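Home | Datasets | Court Records | Guides | About | Contact

Print this page | E-mail this page

# Wurncombe Insurance Fraud Case Records

By Carys Yorath
July 2019

Hi, and thanks for stopping by! This is the README for the Wurncombe set, a pile of closed insurance fraud cases that I typed up, cleaned and coded from public county court files. I started it to answer one small question (how often does a fake boat theft claim end in a plea?) and then I sort of kept going.

## What you get

- `cases.csv`: 1741 rows, one per case
- `charges.csv`: 2267 rows, one per charge, joined to the cases on `case_no`
- `codes.txt`: what all the short codes mean
- `notes/`: my own scribbles, in whatever state I left them

Every case is closed. If there was an appeal still open when I got to the file, I skipped it. I also left out anything sealed and anything with a juvenile defendant.

## How it was put together

I read the paper files at the records counter and typed them straight into a spreadsheet, and Heledd Beddoe did the same for the older boxes. We each used our own shorthand at first, which was a mistake, and I spent a good chunk of one summer turning her "stgd" and my "fake acc" into the same code. Staged crashes are now all `SC`. Arson claims are `AR`, phony thefts are `TH`, and padded injury claims are `PI`. Everything else went into `OT`, and yes, `OT` is bigger than I'd like.

Gavin Sutherland wrote the script that matches charges to cases. It lives in `tools/` and it wants Python 3. Run it from the top folder or it will complain about paths!

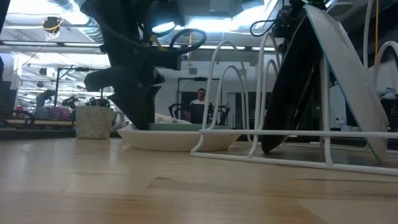 Black gripper over a white bowl on a wooden table.

## Columns that trip people up

`loss_claimed` is what the person asked the insurer for. `loss_paid` is what went out the door before anyone got suspicious, and it's blank if the file doesn't say. Blank does not mean zero. Please don't fill it with zeros, I've seen two class papers do that and the averages come out silly.

`flight` is yes/no for whether the defendant skipped a hearing or left the county after being charged. I went with the judge's wording every time, so a guy who missed court over a flat tire can still be a yes.

`outcome` has 4 values: plea, guilty at trial, acquitted, dismissed. Cases where some charges were dropped as part of a deal count as plea in `cases.csv`, and you can see the dropped ones in `charges.csv`.

## Names

Defendants' names are gone, and so are street addresses and policy numbers. Ages are in bands. The case numbers are mine, they won't match anything at the courthouse. If you think you've worked out who somebody is, please keep it to yourself and drop me a line so I can fix the row.

## Known problems

- 30 cases have no filing date (water damage, the pages were stuck together)
- Some adjuster reports were copied so badly that I guessed at the dollar amounts. Those rows have a `g` in `flag`.
- Hilde Van Wijk found a few duplicate charges in the arson cases. I haven't gotten to them yet.

## Using it

Go ahead and use it for class, for a news story, for whatever you like, just credit the Wurncombe records and link back to this page. Corrections are very welcome, and it helps a ton if you include the case number. Lleucu Powell is looking after the mailbox through the end of the summer, so if she's the one who writes back, you're in good hands.

Print this page | E-mail this page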